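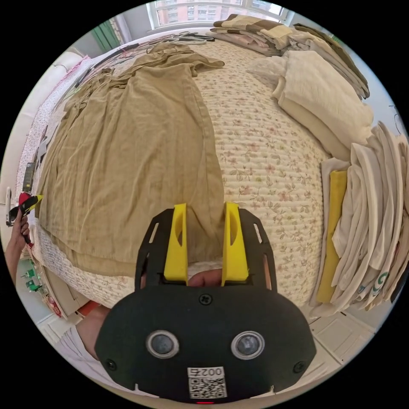 Section 7. When the fingers stop closing all the way

Sooner or later most people who fold laundry with the Tarnden hand gripper run into this one, so please don't feel you have done something wrong. You squeeze the handle, the two yellow fingers start toward each other, and then they stall with a gap still between them. Thick things like a folded stack may still be held well enough, but a thin shirt or a single layer of linen slides right out, and the session you record is no good for teaching the folding arm anything.

In nearly every unit sent back to our Stotton workshop, the cause has been lint or a loose thread wound around the base of a finger. Work through the steps below in order before you write to us.

1. Stop recording and let go of the handle. Set the gripper down on something firm. A bedspread is fine for folding on, but it is a poor place for small screws and gives off fluff of its own.

2. Switch the gripper off and wait until the red light on the front goes out. Then count to 11 before you touch the fingers. The motor holds a little charge, and it can give one last pinch when you least expect it.

CAUTION: Never reach between the fingers while the red light is on, even if they look completely stuck. A jammed finger can come free all at once, and that is how our tester Abbas Sadeghi got a badly bruised thumb in July.

3. Turn the gripper so you can see down to the base of the fingers. Pull out any threads with blunt tweezers. Please don't use scissors in there – the drive cord is thin and very easily nicked.

4. Move each finger gently by hand, first the left and then the right. Both should travel with the same light drag. If one feels gritty, brush it out and try again.

5. Wipe the two round windows on the front with a dry, soft cloth. Lint on the glass will not jam anything, but it can set off fault code 3 and make you think the jam is still there.

6. Switch the gripper back on with the fingers empty and squeeze the handle 7 times, slowly. The fingers should meet on every squeeze.

Note: Linen and anything quilted shed more than you would think. If you are working through a big pile, stop and check the fingers between stacks.

If the gap comes back after 2 cleanings, stop using the gripper and send it to the Sirstead service desk. Include the number printed on the label above the square code, and leave the screws on the front alone, please – opening the body upsets the finger alignment, and we would have to set it all over again.

Section last revised August 15, 2019.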